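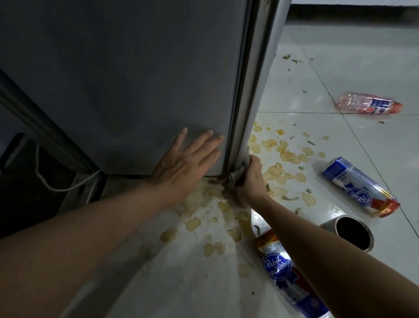
Slide 1: wiping down the bottom corner of the fridge door, cloth right into the seam.

Okay, morning everybody, January 12, 2019, coffee's at the back, grab some now and I'll pretend I didn't see you get up.

So the talk is called "Leaving a Rental Well" and it comes out of 12 years of me moving in and out of apartments in Jilirwood. I have lost exactly one deposit in that time (Groltberg Street, I'm still mad, I'll get to it).

Start with the paperwork - everyone wants to start with the sponge. Find your lease. Read the move-out page out loud, slowly. Ask the room: who knows their notice period? Wait for hands. Don't rush this bit, it always gets a laugh.

Next, the Groltberg story. I gave notice by phone in July and the office had no record of it. Cost me an extra month plus a $159 "processing" fee. Put it in writing! Email is fine, keep the reply, take a screenshot if you're nervous like me.

Photos. Take them the day you get the keys and again the day you hand them back, same corners, same order. I do closets too. Show of hands again if they're awake.

Then the walk-through. Ask for one 3 days before you leave, so there's still time to fix whatever they grumble about. At the Virmont place they flagged a loose towel bar and I had it back up that evening with a borrowed screwdriver.

Skip the part on movers if we're past the half hour. If not, tell the one about the couch and the stairwell.

Handout is by the door, checklist on one side, sample notice letter on the other. Questions, then the raffle.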